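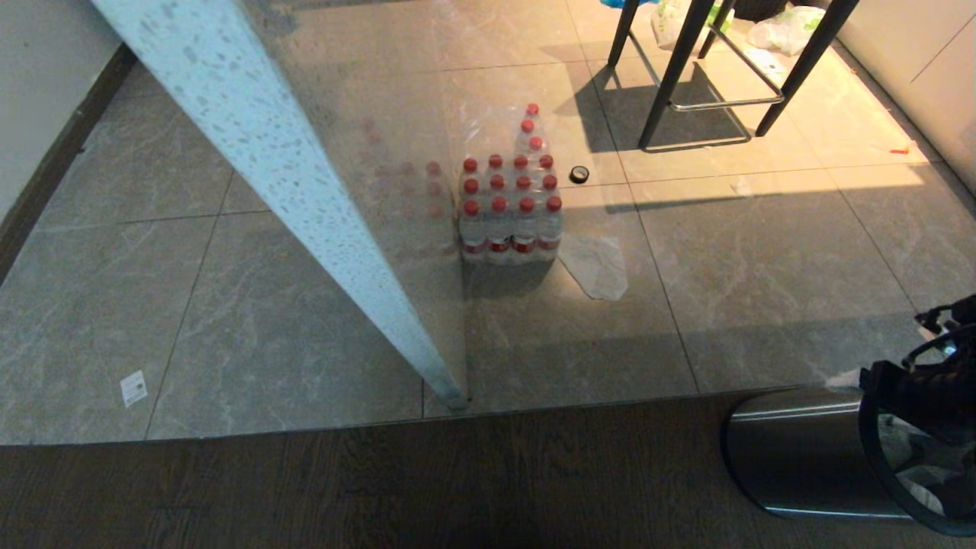
Session 3: Things on the Floor
Putting a Room Back, evening course, Sullow Adult Learning
Tutor: Adanech Seyoum
Kandasamy Building, second floor, course code 2409

Last session dealt with cupboards, which have doors and can therefore be ignored. Tonight we move on to the floor, the largest shelf in any home and the only one we walk on. Most things on a floor got there by being put down for a minute, and the minute has been extended without anyone applying for an extension. A glass table makes matters worse. Under a wooden one, a pack of bottled water can live in decent obscurity until summer; under glass it is on display, red caps and all, with its roll of black tape beside it and a crumpled sheet of clear plastic wrap nearby, like a small museum of shopping. Glass tables are sold on the promise that they make a room look bigger. What they mostly do is make the floor count as part of the table.

Please read these notes before you start the exercise at the end. Last term's group did the exercise first and then read the notes, and we lost an evening to it.

1. Some words we will be using

Landed. A thing has landed when it is where it was put down on arrival. Shopping lands. Post lands. Suitcases land and may stay down for a month.

Parked. A thing is parked when somebody chose the spot, however badly. The difference between landed and parked is whether you can get a member of the household to defend it.

Stray. A small thing that has become separated from its job. Scissors, tape, the cap of a pen, the one Allen key. Strays gather next to larger things, where they look as if they belong.

Skin. The outer layer something was bought in: film, cardboard, netting, the polystyrene corners. Skin is rubbish from the moment it comes off, but people are strangely tender towards it and will leave it lying for days in case the thing has to go back.

Anchor. A large or heavy item that makes the area around it acceptable for other items. A multipack of drinks is a classic anchor. So is a folded pushchair. So, I am sorry to say, is a guitar.

2. The order of work

You will find plenty of systems in books, several of them in more than one volume. Ours fits on a postcard.

Skin first. Go round with one bag and take nothing except packaging. Loose film is slippery on tile, so it goes before anyone starts carrying. You will want to stop and deal with something more interesting. Don't.

Strays second. Put them in a bowl. Do not walk each one home as you find it, or you will cross the house forty times and be discovered at nine o'clock in the spare room reading old birthday cards. The bowl gets emptied at the end, in one trip, by the person who has complained most.

Anchors third. Move the anchor and the rest of the pile loses its nerve.

Bins last. People always want to do the bins first, as it feels virtuous. But you have been making rubbish throughout, and if you have already emptied, washed and relined the bin you will resent every scrap you put in it.

3. Drinks in multipacks

These get their own section by popular demand, or at any rate by demand.

Bottled water is heavy, and weight decides where it lives. It goes in low: a bottom shelf, the floor of the larder, the bottom of the broom cupboard if the brooms will budge up. Anything above the waist will be regretted by somebody's shoulder.

A full pack is awkward to carry by its wrapping. The film stretches and then gives, generally on the stairs. Put one hand underneath, or split the pack where it stands and take the bottles in a crate. My own household used the film as a handle for years and we now own a crate.

Once a pack is split, take all of the skin off. A half-open pack has the worst of both arrangements. It can't be stacked, it can't be carried, and the bottles at the back tend to stay there until they are older than the carpet.

Keep them out of the sun, including the sort that crosses the floor for an hour in the afternoon and seems harmless. The label will usually say somewhere cool and dry. That rules out the conservatory, which is where everybody in the January group was keeping theirs.
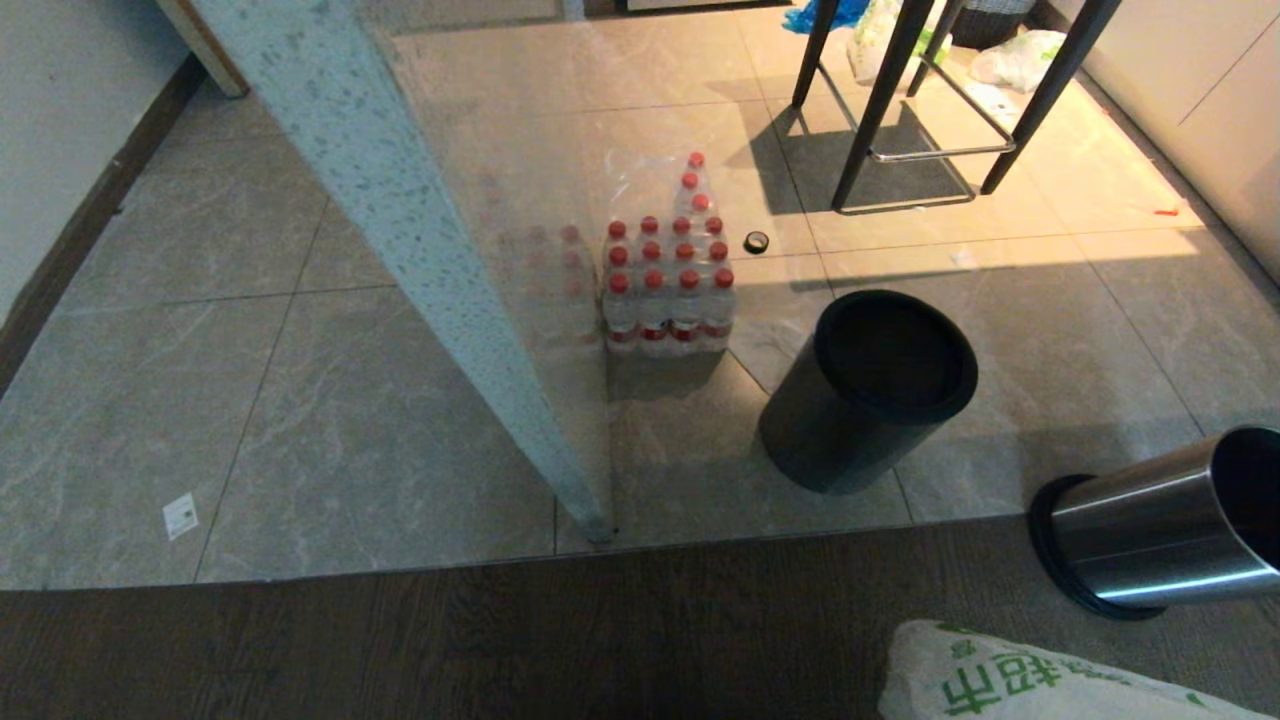 Where there is truly no cupboard, choose one corner and make it official. Put a tray or a mat down. It sounds a feeble measure, but a thing on a mat has been parked, and a thing on bare tile has only landed, and people treat the two quite differently. I have seen a teenager walk round a mat.

4. Bins

A bin is the only piece of furniture whose job is to be full of what you don't want, and so it gets very little affection. Some practical points.

Wash a bin outdoors or in the shower, with washing-up liquid and a long brush, and let it drain on its side or upside down. Leave it until the inside is properly dry before the new liner goes in. A damp bin with a clean liner smells exactly like a dirty bin, and you have had all the work for nothing.

Check the base. Many metal bins have a rubber or plastic ring underneath to spare the floor, and grit collects in it. Wipe the ring and then wipe the floor where the bin stood, where you will find a perfect circle of things you had been blaming on the dog.

Polished steel shows fingerprints. Black plastic shows dust. Brushed finishes, according to the Rivano leaflet we looked at in the first session, show nothing, and anyone who owns one is invited to bring it in.

One bin per room is enough for most rooms. Two bins side by side will divide the rubbish between them on principles no one in the house can explain, and each will be judged not quite full enough to empty.

5. Bags and sacks

Every home has a bag of bags. That's permitted on this course. A sack of sacks is where I start asking questions.

Large woven sacks, the supermarket sort, are very strong and well worth keeping, up to 3 of them. Fold them flat the day they come in. An unfolded sack stands about with its mouth open and things get dropped in, and within a week it has turned into luggage. If you have one on the floor now and can't say what is in it without looking, write that down for the exercise.

6. Two kinds of floor

Where tile meets wood, the join is where things stop. A broom pushed from one to the other leaves a line of crumbs along it; toys and shoes seem to collect there too. Sweep each surface towards its own middle and pick up from there.

Tile will put up with a wet mop. Wood wants a well-wrung cloth and a short visit. Marble-patterned tile hides dust beautifully and hides a dropped contact lens even better.

If you have glass overhead, clean the floor first and the glass afterwards, both sides, lying down if you must. The underside is the side people forget, and it is at its most visible from the sofa, which is where your guests will be. Watch also for reflections. Half the class last year polished hard at a mark that was a reflected lampshade.

7. Exercise, for next time

Pick one patch of floor at home, no larger than a tablecloth. Do not tidy it beforehand. I can tell.

List what is on it, using the words from section 1. Landed, parked, stray, skin, anchor. If something seems to be two of these, put it under the ruder one.

Against each item write how long it has been there. Ask the household. Keep the answers separate if they disagree, as they are often the best part.

Now do the work in the order given in section 2 and note where you cheated.

Leave the patch alone for 12 days and list it again. Bring both lists. Results will go up on the wall beside the Roltavlow room plans, without names, though handwriting is handwriting.

Reading: the floor chapter in the course pack, skipping the part on rushes and sawdust unless your house is very old.

Room change: we are in 2879 next time, along the corridor past the kiln. The door sticks. Tea is at half past seven and mugs are to go back on the hooks, by which I mean the hooks and not the floor beneath the hooks.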